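Pale countertop, shows nothing or shows everything?

Jurcombe Home Forum > Kitchens > Counters and Surfaces

dexter_w
Posted in February
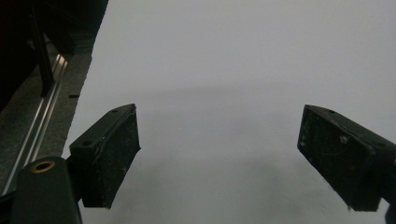

The new top, cleared off. Pale gray-white, smooth.

We're three weeks into the new kitchen and I have a question for people who have lived with a light counter longer than I have. The old one was a brown speckled thing that could hide a whole sandwich. I loved that counter. My wife did not, and she had the better arguments, plus a sample from Trivirmont in her purse.

So now we have this. It's a handsome surface and it makes the room look twice as big. It has also turned me into a man who wipes. I wiped it four times yesterday. I wiped it before making coffee, which makes no sense to me even now.

My question is what you keep out on it. We put everything away for the install and I never put it back, and now every object looks like evidence. The toaster is living in a closet. Is this normal, and does it pass?

Dexter Whitfield

---

plumbline
Normal. Passes in month two, when somebody sets down a pizza box and the spell breaks.

---

RoswithaN
It does not have to pass. I've kept mine clear for six years and I recommend it. Toaster in the lower cabinet by the outlet, kettle on the stove, knives in a drawer with a proper insert. You take out what you need and you put it back. People act like I'm describing life in a monastery.

What are you wiping it with? If it's the spray under the sink, check the care sheet. Mine said dish soap and water and that's all it has ever had.

---

gravyboat37
Kettle on the stove isn't clear, Roswitha, it's just on the stove.

---

RoswithaN
The stove is not the counter.

---

gravyboat37
I've seen the photos in your pantry thread. There's a fruit bowl.

---

RoswithaN
The fruit bowl is on the table. I'm happy to post a floor plan.

---

dexter_w
I'm using the Natent spray, because it was already open and I'm cheap. The care sheet is in the drawer with the other care sheets, where I assume it's happy. I'll dig it out.

For the record we own a fruit bowl. It's in the closet with the toaster.

---

millie_bakes
Going to disagree with the monastery wing. I bake most mornings and a counter with nothing on it is a counter I have to set up from scratch every single time. Flour, scale, mixer, they stay out. The mixer weighs as much as a dog and I'm not lifting it out of a cabinet to make one batch of rolls. I paid for the counter so I could put stuff on it!

I will say light tops are great for dough. You can see where you've floured. On my mother's black one you just had to believe.

---

plumbline
Seconding Millie. Clear counters are for people selling the house.

---

RoswithaN
Or for people who like to chop an onion without moving a mixer first.

---

tarragon_ted
Compromise that worked here: one tray. We got a Cusi one, big enough for oil, salt, pepper and the spoon crock. Everything that lives out lives on the tray. When you wipe you pick up one thing. My husband says the tray is cheating and he's the one who keeps adding mustard to it.

Dexter, get trivets too. I put a hot skillet straight down on ours the first week and the repair guy wanted $300 to look at the mark. The mark now has a cutting board on it. The cutting board is permanent.

---

gravyboat37
So your counter isn't clear either.

---

tarragon_ted
Never said it was. I said tray.

---

dexter_w
Update. Found the care sheet. Dish soap and water, so Roswitha takes that round. The Natent has been moved to the bathroom.

Also the toaster is back, after my daughter asked why we keep bread in the kitchen and toast in the hall. It's at the end by the wall. I've wiped under it 2 times since lunch.

Looking at trays tonight. Does the Cusi come in a size that fits a toaster?

---

RoswithaN
Please don't put the toaster on the tray.

---

tarragon_ted
It fits. Medium, long side against the wall. Leave room for the mustard.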